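Workshop notebook – sorting and trays

Sat 24 July

In on my own for the morning to get on with the storage side before the Listow parts need somewhere to live. The list carried over from last time was: choose a tray for the small parts, clear the white table, go through the blue crates, and write down where things have ended up so the next person doesn't have to open everything.

Started with the trays. We have been using whatever was nearest and the screws from the Feron job ended up mixed with the ones from Mandagi, so I want one sort of tray for the bench and to stick to it. The turquoise ones are my first choice. They are shallow enough to get fingers under a washer, and the colour shows up dark screws well. Against that, the inside is very shiny and the ceiling lights come straight back at you off the floor of the tray. With bright zinc washers in it I had to move my head to see which were washers and which were glare.
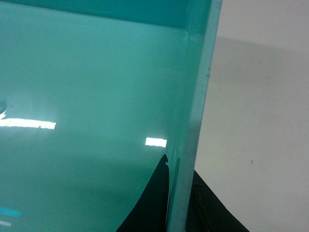 Tray trial

Put 30 M3 washers in and picked them out again by hand, once under the strip lights and once with the blind up and the lights off. Lights off was easier by a long way. Tried a sheet of grey paper in the bottom as well. It kills the shine but slides about, and small things get under the edge. A cut piece of thin rubber mat would probably stay put. There is some left on the roll from April, I think, but I didn't find it today.

Wiped the tray with a damp cloth and dried it. The Ultex cleaner is too strong for this and leaves a film, so please don't use it on the trays. Water and a drop of washing-up liquid is enough.

Also went round the rim with a fingernail. Worth doing on each one before it goes into use, as a rough edge catches on gloves. Any tray with a crack right through goes in the plastics bin and not back on the pile. A small nick is fine.

The white table is better for this than the bench. It is smooth, so a dropped washer can be swept to the edge with a card, and the tray pushes along it easily. Too easily if you lean on it. I'd like a strip of non-slip under the tray position, the same stuff as in the drawers.
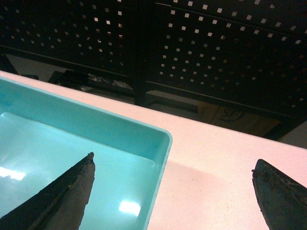
Turquoise tray on the white table, nothing in it.

Crates next. Rules as agreed in April, written out again as the old sheet has gone missing:

Cables in one crate, coiled and tied before they go in. No loose ends over the rim.
Anything with a battery or a light that is still on gets switched off first.
Stacked crates need a label on the front, where you can read it without unstacking.
Flat cardboard on the top crate of a stack is fine as a lid. Don't put heavy things on it.
Drinks don't go in with electrical parts, lid on or not.
Trays go on top of things or flat in an open crate, never underneath.

Got as far as deciding on the order. The big open crate first, as that is where most of the odds and ends are, then the stack. Whoever does the stack should check the contents against the stock sheet while it is apart. The sheet says 94 connectors and some 534 cable ties, and I don't believe either number.
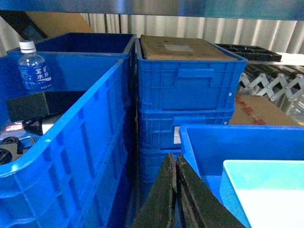

The cables will take longest. I would sort them by plug and leave length for another day. Last time we tried both at once and ended up with nine piles and no room to put the kettle down. Short ones can be held with the hook-and-loop strips, long ones want a proper tie in two places or they spring open in the crate.

For the Mandagi parts, a divided tray with small compartments would save a lot of bother compared with bags. The labels could go on the inside wall of each compartment, since the ones on top rub off.

Still to do:

Find the rubber mat and cut one piece to fit, rounded at the corners.
Repeat the washer trial with the mat in.
New labels, printed, not in marker. The Feron ones first.
Non-slip strip for the table.
Connector count.
Ask Listow what size their parts bags are before we give them a crate.

Stopped at half past twelve. Blind left up.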